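Search this site Go

Last updated 2020-07-19

There's a smell that belongs to church hall jumble sales, all old paper and stewed tea, and I'd know it anywhere. Jellivport holds its big one each November, and I have been going for longer than I care to admit. 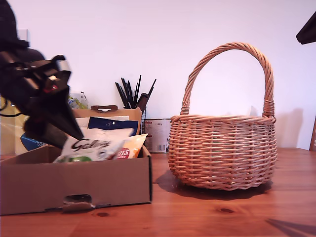 Words by Aliyu Trudent

Last time they took £500 before lunch, mostly in coppers by the look of the tin, and I came home with a wicker basket I certainly didn't need (but oh, the handle on it!) and a jigsaw of 1000 pieces, which I am still doing.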